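Record club minutes, January, 7 p.m. start

I took notes again, so blame me for the spelling! First up, the Hallulach reissue. We pressed 700 and have 194 left, which made me very happy. 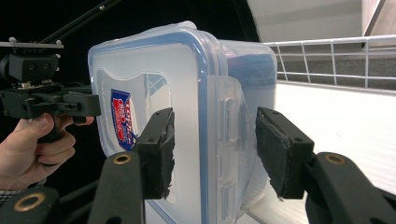
Plastic container with a blue-rimmed lid

Next we played both mixes of the new Hestus single (twice, loud). I love the longer one, but the vote went to the radio edit for side A.

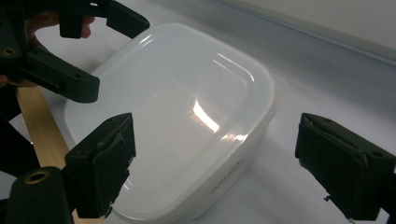 Kavanagh said the radio edit fades too early and wanted the full outro on side B. Agreed, and I'll write to Lastotden about the master.

Sleeve notes are due in February.
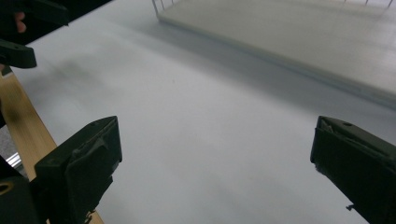
Next listening night

Bring one remix each, 19 minutes max per side!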